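Speaker Notes
Club Records and the Match Archive
Annual Meeting, Farka District Rugby Union
Speaker: Tươi Nghiêm, Honorary Records Officer

Opening

Good evening, and thank you to the President for the invitation. I will speak on the state of the match archive and on what the Union asks of member clubs before the end of January. Questions will be taken after the second part.

Part One: What the archive holds

The archive contains 82 bound match books. The earliest were kept by the old Zondari club and passed to the Union when that club merged with its neighbor. Of the 82 books, 69 have been read and entered in the register. The others are in poor condition and are being held flat until a binder can look at them.

Team sheets are a separate matter. Several clubs recorded the starting side but left out replacements. A player who came on late in a cup match may therefore have no recorded appearance at all. The Union regards this as a fault in the record and wishes to correct it where evidence can be found.

(Pause. Allow latecomers to be seated.)

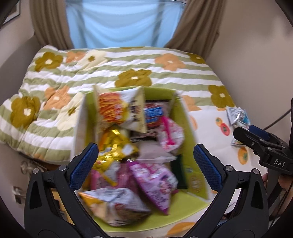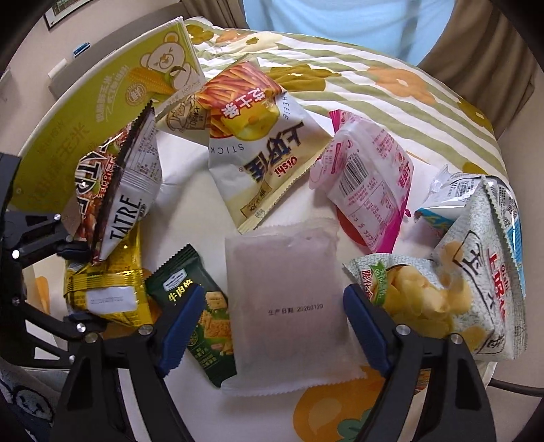
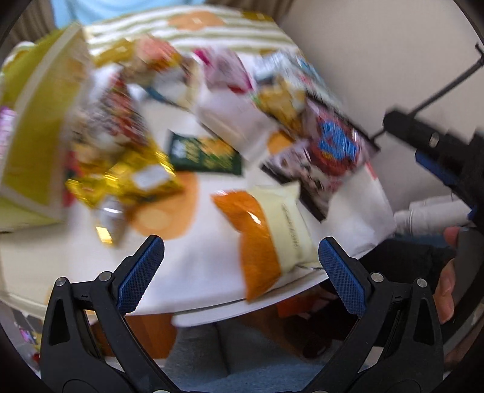
PART TWO: REQUESTS TO MEMBER CLUBS

Each club is asked to name one person to answer questions on past fixtures. To date, nearly 23 clubs have done so. The name should be sent in writing to the Records Officer.

Clubs are also asked to search for printed programs from the Waltinex Cup. Six finals have no surviving program in the archive. Loans are welcome, and items will be returned once copied.

Team photographs should come with names in row order, left to right, and the season if known. Please do not write on the back of a print in ink. A separate sheet is preferred.

On disputed scores: where two clubs hold different results for the same match, both will be entered, with the source of each. The Triệu Shield semifinal is the best known case. The Union will not rule on it tonight.

(If asked about online access: the register may be read by appointment. No date has been set for placing it online.)

Questions

Invite questions from the floor. Refer any matter of player eligibility to the Secretary.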